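Grotmont cable cell – inspection checklist with my comments
Filled in 9th February

I do this round before we let the cell run its patching routine again, and I write more than the boxes ask for (sorry, it's how I remember things). Last full round was in December, and I had that sheet next to me the whole time. The short version: we're good to run, with a couple of things to chase.

Before touching anything

1. E-stop pressed, released, pressed again. OK.
Both arms drop out together, as they should. The button feels a bit gritty on the twist. It still latches every time, but I'd like a new one on the shelf.

2. Speed limit set to the low profile. OK.
Somebody had left it on the Flistero profile from the other job. Please check this one first, every time! The name shows in the top bar of the pendant and it's easy to read straight past it.

3. Job counter noted. 1148.
Up from 901 in December, so we're getting through more cycles than I'd planned for. I may move this round to every month.

Arms and mounts

4. Base screws and mounting plate. OK.
I go around the hex socket screws with the torque wrench and then look over the plate for any sign of shifting. All happy. If you do this one, wipe the plate down when you're done, it shows every fingerprint.

5. Cable at the base connector. OK, keep an eye on it.
No nicks, and the connector is snug. I don't love how sharply the cable wants to bend when the arm reaches far back, so I gave it some slack.

6. Gripper fingers and pads. Pass with comment.
Run a fingertip along each pad with the power off. One set is getting ragged and I've put in for new ones from Ngui – they fit better than the last lot we tried.

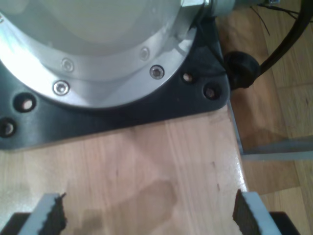
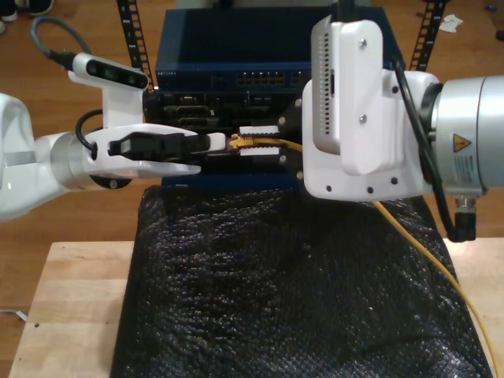
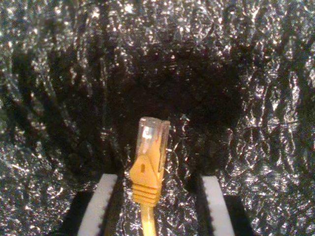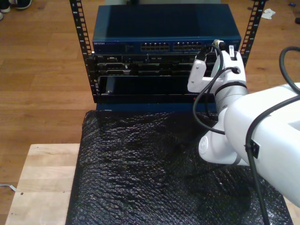
7. Finger gap at full open. OK.
I measure this with the little steel rule, power off, and then again after homing. The two numbers matched. If yours don't, home it a second time before you go hunting for anything worse.

8. Hoses and cables on the arms. One action.
Walk each arm slowly through its full reach and watch the loops. One clip had worked loose and let the cable slide, so I nipped it up. Recheck at the next round.

9. Camera brackets. OK.
Tight, and the lenses are clean now. I use the dry cloth only, the spray leaves a haze that takes forever to get rid of.

Rack and cables

10. Rack steady on its base. OK.
Give it a gentle push from the front. Any wobble and the plug-in step starts missing, and then you'll spend your afternoon blaming the vision (I did, last year).

11. Test plugs and ports. Pass with comment.
I threw out 2 patch cables with tired latches. Shine a flashlight into the ports before you run, a bent contact is hard to spot any other way.

12. Dry run, no cable in the gripper. OK.
Almost 19 minutes start to finish, same as before. No odd noises.

Still open

Order the E-stop button. Chase Ngui about the pads. Ask Brimance whether the newer firmware fixes the slow homing on the second arm – I'm not installing it until they answer. The old sheet is in the red binder if you want to compare, and please put it back when you're finished.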